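Nunley night coach: walk-through checklist before departure, with comments

Done on Saturday at Poletville, coach in the bay platform, power on, no passengers aboard. Started at the vestibule end and worked back. I love doing this coach and it was a treat to see it with the new door seals in!

DOORS AND STEPS

Outer doors open and close from both sides: OK
Comment: Lovely smooth action now. The left-hand door used to need a shove from the shoulder.

Door warning sounder: OK
Comment: Loud enough to hear from the far end of the corridor with the compartment doors shut.

Step edges marked and not worn: ATTENTION
Comment: Yellow strip lifting on the bottom step, platform side. Stuck down for today, needs a proper replacement before the next run.

Door release handle sealed and labelled: OK

CORRIDOR

Floor clear end to end: OK
Comment: The folding seats spring back up by themselves, all of them. Really pleased with that.

Emergency lighting with main power off: OK
Comment: Left it on for 20 minutes and there was no dimming that I could see. You can read the exit signs from anywhere in the corridor.

Extinguishers in place, in date, pins in: OK
Comment: 2 carried, one at each end. The bracket at the Skidska end is a bit stiff, so a drop of oil next time.

Window hammers present: FAIL, then put right
Comment: One missing outside compartment 3. Fetched a spare from stores, fitted and sealed it. Please check behind the curtain when you do this one, it is very easy to walk past.

COMPARTMENTS

Upper berth latches lock with a click: OK
Comment: Pulled down hard on every one. If you don't hear the click, lower the berth and start again.

Ladders hooked and feet not split: OK

Safety straps on upper berths: ATTENTION
Comment: The strap in the end compartment is frayed near the buckle. Still sound, but I have tagged the berth as not for use until it is changed.

Call button lights up at the attendant's panel: OK
Comment: Every single one, first time. Hurrah for the rewiring!

Heater grilles clear: OK
Comment: Nothing stuffed behind them. Bags do get pushed up against the grilles once people settle in, so the attendant should look again after Soliman, where most families get on.

BRAKES AND COUPLINGS (from the ground, with the shunter's permission)

Handbrake on, then off, wheels checked: OK
Pipes connected, no hiss: OK
Tail lamp lit and secure: OK
Comment: More than 300 metres of straight track behind the bay, and I could still see the lamp clearly from the end of it. Brilliant thing.
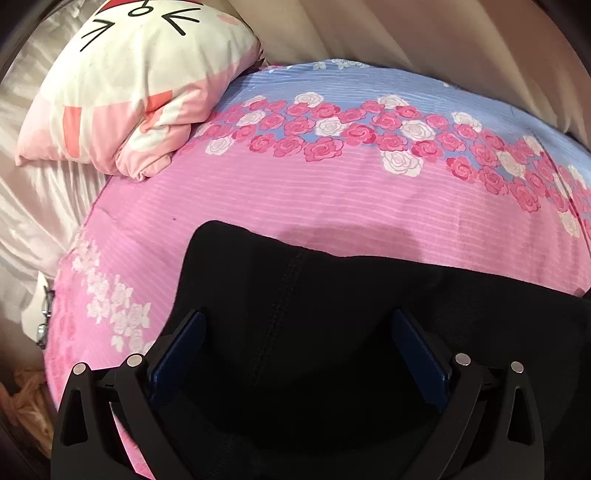
Berths after arrival: strip each one and shake the bedding out before the coach is locked up, looking down the gap by the wall as well. Plain dark blankets are the hard ones, and I would happily swap ours for something brighter. A piece of black fabric shows up at once on a pink and blue duvet, even with all those roses running across it, and on our navy ones I have missed a glove twice. Not a safety fail, so mark it as a comment and hand anything found to the Poletville office. Next walk-through is the same coach, with the step strip and the berth strap to be signed off first.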